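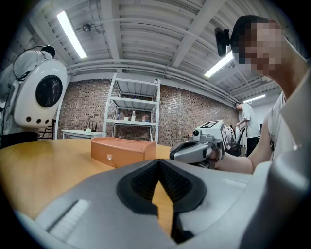
Vocational hospitality courses should assess record keeping as a skill of its own, and should stop folding it into the grade for customer service. The two are marked together in most programs I have reviewed, and the customer service side takes nearly all the credit. Consider the lost property log, the plainest record a front desk keeps. A tan-orange leather box with rounded edges and a small round silver clasp, left of center on the front face, can be entered in one line that a stranger on the night shift could match to a phone call. Most student logs would say "box, brown." The student who wrote that may still pass the unit with a high grade for having smiled at the guest.

What the current rubrics measure

The Prendergast course guide, which I have used as both a teacher and an outside grader, splits front office work into two units. The first covers arrival, check-in and complaints. The second covers "support tasks," a heading that takes in key control, handover notes, room status and found items. Evidence for the second unit is a reflective account of up to 1,000 words. Students write about how they felt during a placement shift and what they would do differently. No sample record has to be attached. A grader therefore assesses a report about records without seeing any.

Mi-kyung Kwon, who graded alongside me for the last cycle, defends this on grounds of workload. Her position is that logs are short, repetitive and easy to copy, and that a reflective account at least shows the student thinking. I accept the point about copying. It can be handled by giving each student a different set of items and asking for the entry on site, under supervision, before the session ends. The workload argument is weaker. An entry can be checked against the object in less time than it takes to read the opening page of a reflective account, and two graders are far more likely to agree on the result.

A workable standard

An entry should state what the item is, its color and material, any feature that separates it from similar items, where it was found, and who took it in. Time goes in the margin. Opinions about value stay out of the log, as do guesses about contents. Where the material is uncertain the entry should say so. A log that reads "leather or similar" has given the next reader correct information, and students should earn full credit for it.

The entry should also be tested by use. At Tonberg, where Américo Guerreiro runs the desk training, a second trainee is handed the written line and must pick the item from a shelf of similar ones. If the wrong item comes back, the line is rewritten by its author. I would like to see this form of test written into the guide, with the first attempt kept on file next to the rewrite.
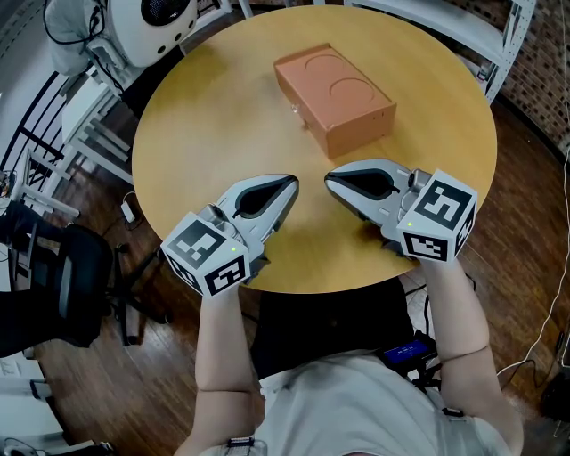
Objections from placement hosts

Some hosts take the view that their software makes this training unnecessary. The desk system at Fullier fills in the date, the shift and the staff name, and offers a menu of item types. The free text field is still typed by a person. Menus also encourage the habit the course ought to correct, as a trainee who has selected "bag" or "box" tends to regard the description as complete.

A better objection is that separate assessment adds a grade boundary, and with it another way to fail. Keegan Henare raised this at the November review on behalf of students whose first language is not English. The concern is fair. A log entry, however, needs a small vocabulary and almost no grammar, and it can be taught from a word list. The reflective account asks much more of those same students and tells an employer much less about what they can do.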